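Tokdale lab pits grippers against steamed buns

The buns are ahead, narrowly. Vollura, the small automation shop in Tokdale, has spent most of April finding out which gripper can take a soft bun out of a steamer without leaving it looking sat on.

Kekeli Bawa, who runs the trials, has two candidates on the right arm's list: a slim parallel gripper from Quaye and a softer-fingered one from Hidgate. Each gets 42 attempts from pot to plate. A bun that arrives dented counts as a failure, and so does one that arrives on the floor.

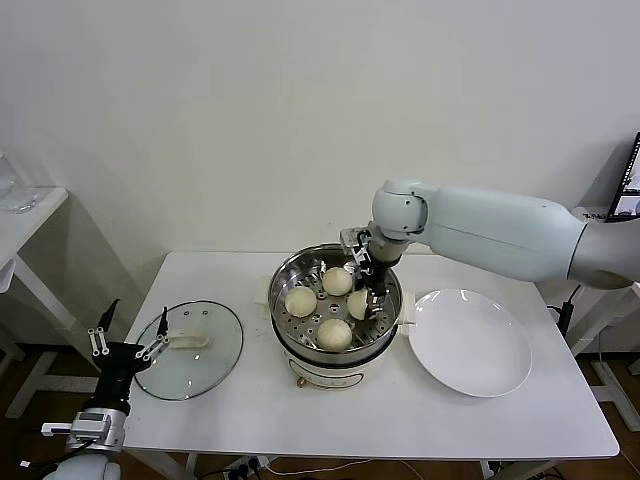
Quaye's gripper went first and lost 9 of its 42, most of them to squeezing. Bawa cut the closing force, after which it lost 5, mostly to not squeezing. "We've found both ends of the problem," she said. "The middle is in there somewhere."

Hidgate's entry has yet to finish a full set - its controller took 14 restarts to agree that it was plugged in. The company has promised new firmware and, so far, a very nice email.

The rim is the hard part, Bawa said. Fingers have to go down into the basket at a steep angle, and a bun near the edge leaves them little room. 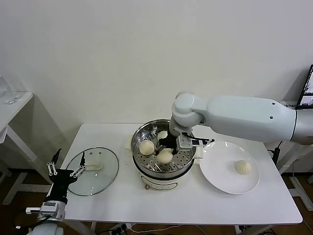 What comes next

Dumplings, if the budget holds. Bawa would like to try soup - she has been asked not to.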